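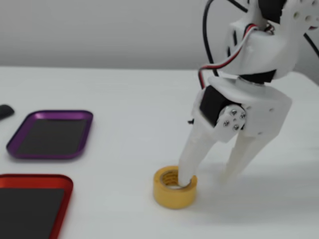

*Page last changed: August, after tea*

## Teaching the arm to tidy the bench

I've been driving the printed arm by hand for a while now, and these are the things I wish I'd written on the wall at the start (the wall is now mostly pencil, so they've come here instead!).

**Go in through the hole.** With a roll of masking tape I used to pinch the outside, and it kept skidding off. One finger down the middle, the other outside, then close gently – much kinder to the roll, and to my nerves.

**Open wide before you go down.** If the fingers are half shut you'll clout the rim of the tape, and the arm will happily learn that too.

**Keep your trays different colours.** I use a red one and a purple one, and I say the colour out loud before I start recording. Silly, but I've not mixed them up since.

**Go slower than feels sensible.** Belmiro Coelho told me this and I ignored him for 2 evenings. My quick runs had to be binned, every one. Smooth and dull is what you're after.

**Mind the cables.** Leave a good loop at the wrist and wave the arm through its full reach before the first run.

**Move the roll between goes.** Just a thumb's width will do. My first batch, which I called Nemen, had it in the same spot every time, and the arm was hopeless anywhere else. Clurkadance is the current one, 1,384 runs so far, and I'm stopping at 1,514 whatever happens.

Next job is the pegs.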